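Gripper thread, continued from the one in September where I said the hard part was done.

The hard part was not done. For anyone new: I'm building a cheap arm at the Wetby workshop that will one day fold laundry. Until the arm can do anything, I hold the gripper myself and fold laundry with it, very slowly, like a crab with a job.

The project is called Prakel. I picked the name before checking whether I could say it out loud to strangers without repeating it. I can't.

Parts update. The new fingers are the bendy ribbed kind that wrap around whatever they push on. Printed in Grgić magenta because that was the spool already on the shelf, and the spool on the shelf is free if you weigh what you use and write it down.

I used 143 grams, of which 124 became things I later threw away.

First pair of fingers: too stiff. Would have been great for picking up a brick. Thinned the ribs, printed again, and those folded over sideways the moment they met a sock.

The current pair has the thin ribs plus a slightly fatter spine. They flex where they should, and the tips meet if you don't look at it from the left.

The mounting plates are white because they're from a different spool. Someone at Wetby asked if the color scheme was a choice. I said yes, so now it's a choice.

Camera sits on the gripper looking out past the fingers, with a lens so wide that every straight thing in the building comes out as a banana. I have stopped noticing. My apartment now looks wrong to me.

Setup for tonight: one cloth, one table, stuff left lying around on purpose. My first clips were all on a bare bench, and the model I trained on them lost its mind when a pencil rolled into view.

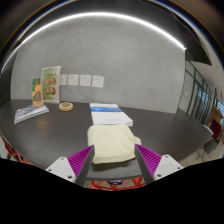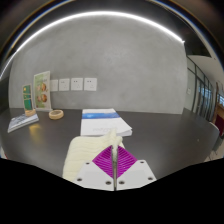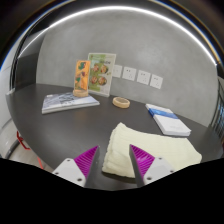
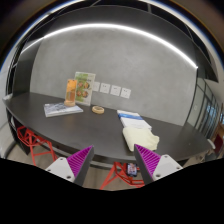 Cream cloth and dark table in all four.

Anyway, the cable. The cable that came with the Gerken trigger board is two inches shorter than my forearm. I have been working with a bent wrist like a waiter in an old cartoon.

I could order the longer one. It costs more than the board. I've soldered an extension and wrapped it in enough heat shrink to qualify as a second forearm.

Running total is 1,302 clips. I'd love to tell you they're all good. A fair number are me lining up a beautiful grasp and then remembering I never pressed record, followed by a clip of me putting the gripper down.

Sorting those out took the whole of last weekend. My script for it flags any clip where the fingers never close. It also flagged every clip where I closed them slowly, so it and I are in talks.

Things I'd do over: print the finger pads as separate pieces. Right now if I wear one out I have to unscrew the whole side, and there's a screw in there that only accepts a driver held at an angle known to dentists.

Also thread inserts. I threaded straight into the plastic "just for the prototype." The prototype has been apart so many times that one hole is now a suggestion.

A few of you asked for the files. They're coming once I rename them. I can't in good conscience publish finger_new_FINAL_real_b and let you build your life on it.

And to the person who asked how long it takes me to fold the same cloth by hand, with my hands: I see you, and I have chosen not to time it.

Next up is the arm. The shoulder joint still has a wobble I've been calling "compliance" in front of visitors. I've got new bearings for it and a free evening on the big bench, so that gets its own thread, probably with more swearing.

If you have a spare driver bit that's long, skinny and a bit magnetic, I will trade you a truly large bag of magenta scraps.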